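Unit 2: Sorting small parts

Tutor: Stamatia Makris
Clastley workshop, July

Before you start, clear the table and open the lid of the compartment box fully. Give each kind of part its own compartment. Coiled pieces go in together, so they don't catch on anything else. Work from the front row to the back.

Allow 25 minutes. Write down any part you can't name and leave it until last.

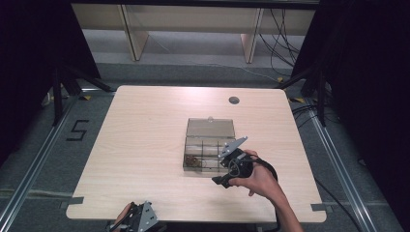 Close the lid before you carry the box back to the shelf.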